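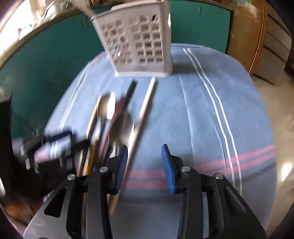 Cutlery sorting with a hand-held gripper at the Kolent test kitchen.

Kolent releases hand-guided cutlery recordings

May 23, 2024 – Kolent has released 3357 recordings of table-clearing tasks made with hand-held grippers. The set, named Trernix, covers spoons, chopsticks and other utensils handled near a plastic caddy on a cloth-covered table.

Each demonstration lasts up to 60 seconds. Operators hold the gripper directly, and its path and finger opening are logged for training a robot arm. A further 6 tasks were recorded by remote control at the Gistunmont site for comparison.

"Thin items are the hard part," said project engineer Noémie Millet. "A chopstick turns in the fingers, and the arm has to learn the correction as well as the grasp."

Failed grasps have been kept in the set and labelled. Playback software for the Lemma arm follows in June.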